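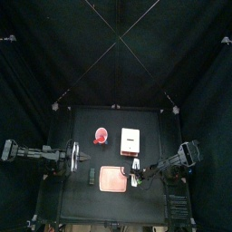
Put the street lights out after midnight

Sarside council will decide in December whether to switch off its residential street lights between midnight and five in the morning. I think it should. Most of the letters printed so far say otherwise, and some of them make fair points, so I will try to answer those as well as give my own reasons.

The plan covers 158 streets. The main road through the town stays lit all night, as do the station approach, the hospital road and the steps down to the river. What goes dark is the rest: the closes and crescents where, at two in the morning, a lamp shines on parked cars and front hedges for five hours with hardly a person under it.

I have lived on one of these streets for a long time. The lamp outside my house was changed four winters ago, when the old orange ones were taken out. The new one is white and far brighter. It lights my bedroom ceiling through lined curtains. My neighbour has hung a blanket over hers. When we wrote to the council we were offered a shield for the back of the lamp, and it took most of a year to come. It helped a little.

People say a dark street is a dangerous street. I understand the worry, and I would not tell anyone who walks home from a late shift that they ought not to feel it. But feeling safe and being safe need looking at separately. A bright lamp throws a hard shadow behind every van and gatepost, and the eye gets used to the bright patch and sees very little outside it. Anyone who has walked from a lit pavement into an unlit drive knows this. Binivmont, up the valley, has turned its side streets off at midnight for two years. I go there often to see family. The complaints there were loud for the first winter and then mostly stopped.

The better objection is about shift workers. The bakery on the Baudry estate starts early and its staff walk in from the streets behind the church. I would keep Bilby Lane lit for them from end to end, and I would ask the bus drivers and the care home which other routes they use. The council's map appears to have been drawn in an office. It leaves a light on over the allotment gates and puts one out at a crossing. That can be mended before the vote, and it should be.

Then there is money. The saving is small beside the whole budget, and councillors should stop talking as though it will rescue the library. It is still money spent on lighting empty pavements. I would rather see it go on the pavements themselves, which have caused more falls in our street than the dark is likely to.

My own main reason is harder to put in a budget. I grew up able to see the stars from the back step. From the same step now I can pick out the brightest few and the moon. There are moths I used to see on the kitchen window every summer that I have not seen for years. Robins sing under our lamp in the middle of the night. Darkness is part of the place we live in, as the river is, and we have got rid of it without ever being asked.

A trial would settle a good deal. The council could turn the lights off for one winter, keep a proper record of accidents and crime, and publish it street by street. It has had roughly 200 replies to its survey so far, which is few for a town this size. The forms are at the library desk and the box is emptied on Thursday. If you want your street left lit, say which street and at what hours you use it. If you would like it dark, say that too.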